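Handheld gripper demos vs teleop – does the Tautahi result hold up?

lmarciniak
Read the Tautahi write-up over lunch. 1668 demos with handheld grippers, trained with no teleop data at all, and they report it matching their teleop policy on the put-the-lid-on-the-bin task. Has anyone reproduced it?

afia_y
We're partway through at Surnport. Same style of task, white tub with a clip-on lid and a small box inside. Both grippers are cabled and you hold one in each hand over the table.

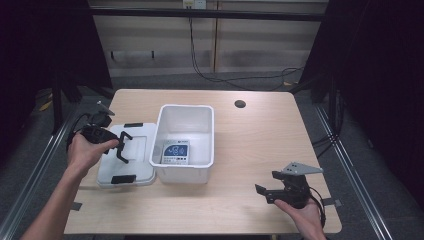

Re: reproduction so far

afia_y
Continuing from my last post. At 15 trials per condition we get 13 with handheld data and 13 with teleop. Lid placement only, clips not scored.

idalina
15 trials is not enough to say they match. You could have a fair gap and still see that. Also, not scoring the clips leaves out the hard bit.

afia_y
Agreed on the trials, more are coming. I don't agree on the clips. The paper doesn't score them either, and I'm trying to repeat their result before I change it.

k_zakaria
What about wrist angle? Our people at Niltwood grabbed the lid in ways the arm couldn't reach and we had to bin a lot of demos.

afia_y
We filter those offline with a reachability check. I'll post the rejection rate in March.

lmarciniak
Then the labour comparison should count the rejected ones too. I couldn't find that in the write-up.

idalina
Page 2 of the appendix – they only count the demos they kept.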